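Zorkness opens glove service for small workshops and gardens

Local company Zorkness will start a new service for work gloves in February. The customers can bring their used gloves, and we sort them, find the pairs and give back the ones which are still good for work.

The service has the name Luline. It is meant for small workshops, garden firms and households.

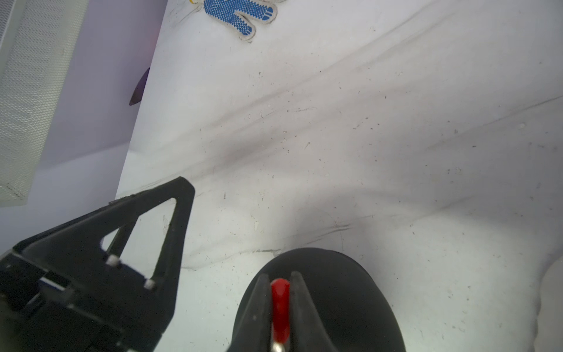
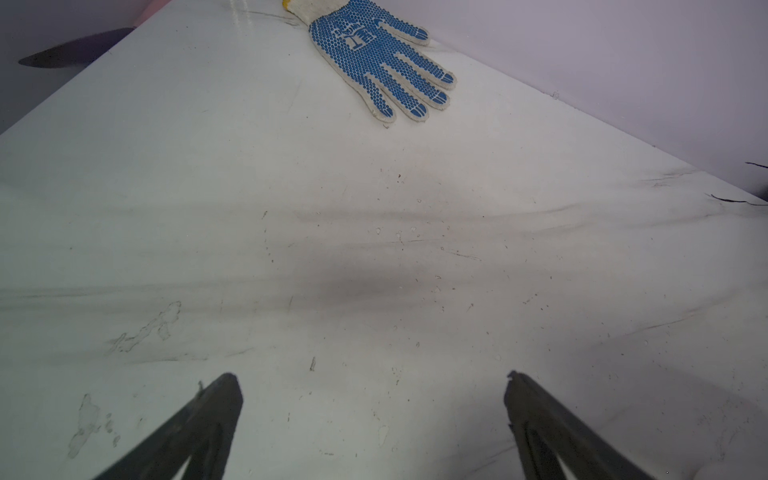
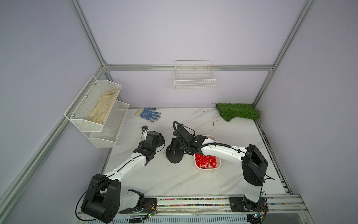 A work glove with blue dots is in all three pictures.

In many workplaces the gloves are left on tables and shelves, and after some months it is difficult to find two that belong together. During the trial period we received 3637 gloves from 11 workplaces. Almost a third of them came without the other glove.

"People throw away a good glove when they can't find the second one," says Raili Peltonen, who is responsible for the service. "We wanted to make it easy to keep them in order - at work and also at home."

The gloves are checked by hand. Cotton and leather gloves are kept in separate baskets, and gloves with holes are not returned unless the customer asks for them. The normal time for one order is four working days.

The garden firm Honkanen took part in the trial with nine employees. "We have bought fewer new gloves this winter," says Seija Heinonen from Honkanen. "The shelf is also tidier than before."

Gloves can be left at the Zorkness front desk or at the Ireck hardware shop until 4 in the afternoon. Please put them in a closed bag with your name on it. Prices and bags are available at both places.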